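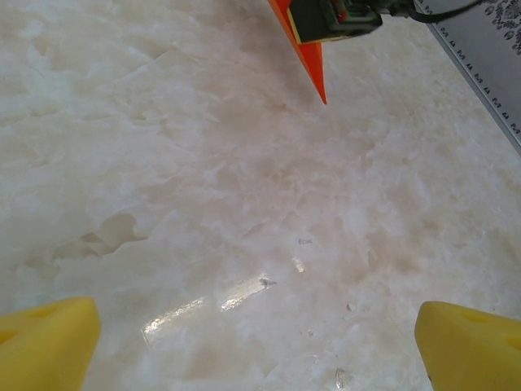 Wrist view, yellow fingers open over the marble-pattern top. Glare low down, plus the little scuffs.

June, 4:40 PM

Counter wiping, still. Florencia asked me at lunch if the arm can do her kitchen yet and I said give me the afternoon (big talk!). So: 50 tries at wiping the surface, same start pose, cloth folded the way Violeta likes it. I called a try good if the crumbs were gone and the cloth was still in the fingers at the end. Up to 9 in a row went fine, and I was getting pretty smug, and then it parked itself over the shiny streaks and scrubbed those like they were spilled milk. Twice it went after a scratch too. To be fair, I've done that at my own sink.

Fermín thinks the Brotusel planner just trusts brightness too much on glossy stuff. Maximiliano wants to throw a matte mat over the whole thing and move on, but I don't love that, people's counters are shiny! The fake veins don't seem to bother it at all, only the glare and the dark marks.

Picking the cloth up is still the worst part. If it lies flat the fingers skate over it, if there's a fold sticking up it grabs fine. A person would just pinch it and not think.

So my answer for Florencia is no, not her kitchen, maybe one corner of it with the lamp turned away and somebody standing by.

To do: move the lamp and run the same set again. Ask Emiliano if the softer finger pads from Rarwood ever showed up. Don't touch the grip force until both of those are done (note to self, I mean it).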